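10/08/2018 — bench 2, twin-arm cell

Rules pass today, no new code. Point was to get the two-arm rules off scraps of tape and into one list before the Flisau people take the cell over. Current sheet is from June and was written for one arm. Half of it makes no sense with a second one facing it.

Started with start-up order. Old sheet says "power arm, home arm." Fine for one. With two, homing both together sends them through the same bit of air over the middle. New rule: left first, home, park. Then right, home, park. Never both from the same button. Bastos script still has the combined home call in it, have commented it out but it needs to go for good.

Speed. Argued with myself over this most of the morning. Settled on 190 mm/s at the tip for anything in the shared zone, either arm, auto or teach. Outside the zone the job file decides. Hand guiding: one arm at a time, other one parked and locked. I know it's slow. Do it anyway.

Shared zone. Drew it as a box over the center of the table. One arm owns it, the other waits at its hold point. Token lives in the cell controller, not in either arm's program — last month we had it in both and they disagreed. If the token is lost both stop. No timeout that hands it over on its own. Handover jobs are the exception, both tips in the box, and those need their own line in the log with the job number. Job 793 is the only one approved so far.

Stops. One e-stop kills both, checked from each of the buttons. Protective stop on one arm has to stop the other as well, and it did NOT when I first tried it. Wiring was ok, the safety input on the right was set to "reduced" insted of "stop." Changed, retested, ok. Put this on the monthly check.

Tool data. Payload and center of gravity get re-entered every time anything on the wrist changes. Anything means anything: fingers, bracket, cable clip. Wrong payload and the force limit is a made-up number. Write the old values next to the new ones in the book, initials beside.

Cables. Rule so far was "tidy." Not a rule. New text: gripper cable has enough slack for full wrist turn, loop never reaches past the fingertips, connector checked by hand before each shift. Do the wrist turn at slow speed with somebody watching the loop, both directions. If it snags, stop and re-dress, don't nurse it through.

Add-on brackets. The Wamanton collision model only has bare arm plus gripper. Anything bolted above the wrist is not in there, so as far as the planner knows it doesn't exist. Added a box to the model for each, 17 mm margin on every side. Check bracket to bracket as well as gripper to gripper. Everybody looks at the fingers and the top bits hit first.

Tip-to-tip approach, for the handover page of the sheet:

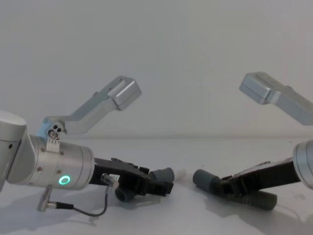
Gap between the tips gets set in teach mode, slow, one arm moving. Second arm holds position with brakes on. Nothing on the table while doing it. Hands stay out from the time the second arm enters the box until both are back at hold. If you need to measure, back one off, stop, then measure.

Read the draft out over the phone to Ninau and they were mostly fine with it, but the answer on hands-out was that it can't rest on the operator remembering — they want the enable switch held for the whole approach and a drop-out of either arm if it's let go, otherwise they won't sign the sheet. They also said a parked arm with power on should never be called safe in writing, only "held."

Fair on both. Went through and swapped "safe" for "held" everywhere in the draft. Enable switch is more work, currently it only drops the arm being taught. Needs a second channel over to the other controller. Until thats in, handover teaching is off, including 793.

Still open:
— light meaning. Operators read the ring color as "ok to reach in." Sheet must say it is status only, go by the controller screen.
— who may change the zone box. Password is currently shared by the whole shop. Bad.
— monthly check form, add cross-stop test and payload readback
— take the June sheet down off the wall
— print new one once the enable wiring is tested, both directions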